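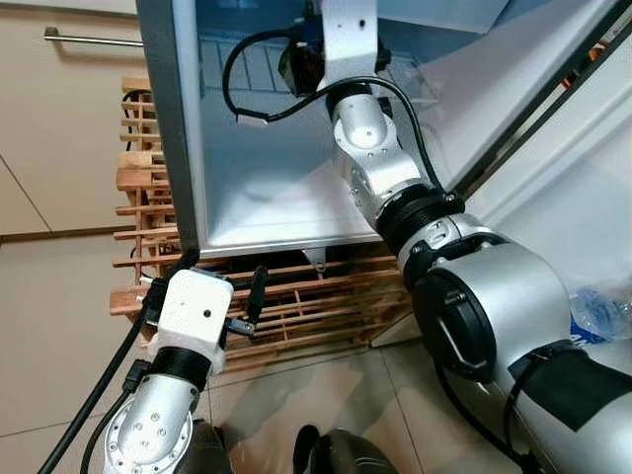 Issue 22, page 4

How to clean out a refrigerator and get rid of a stale smell

Set aside an hour in the morning, before you shop for the week. Put a cooler with two ice packs next to the refrigerator and clear a space on the counter for jars.

What you need

Baking soda, dish soap, two soft cloths, an old toothbrush, and a bowl of warm water. The Janer cloths we tested last issue hold up well, but cut-up T-shirts do the same job.

Step 1. Turn the dial to off and pull the plug. Move meat, milk, and leftovers to the cooler first. Jars of mustard and pickles can sit out for an hour.

Step 2. Take out the shelves and drawers. Let glass shelves come to room temperature before you wash them. Cold glass can crack in hot water.

Step 3. Stir two tablespoons of baking soda into a quart of warm water. Wipe from the top down, then go over everything again with plain water.

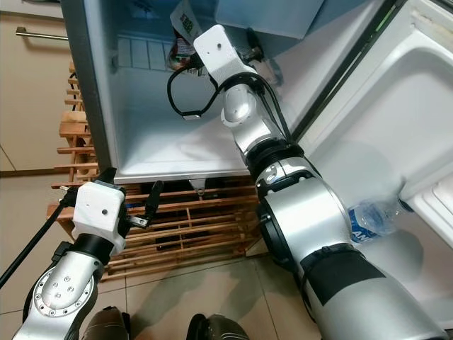 Step 4. Find the drain hole, usually low on the back wall. If it is clogged, push a pipe cleaner through and flush it with a little warm water. A blocked drain is the most common cause of a smell that comes back after a week. Check your manual if you can't find it. The older Lorente models have it behind the bottom drawer.

Step 5. Scrub the folds of the door gasket with the toothbrush and soapy water. Dry them well. Close the door on a slip of paper and tug. If it slides out easily, the gasket may need replacing.

Step 6. Dry the shelves, put them back, and plug in. Wait until the inside is at 40 degrees F or below before you move the food back. Throw out anything perishable that has warmed up in the cooler.

If the smell is still there, leave 300 grams of baking soda in an open dish on the middle shelf overnight. Replace it after a month.

Next issue: descaling the Faltureo kettle.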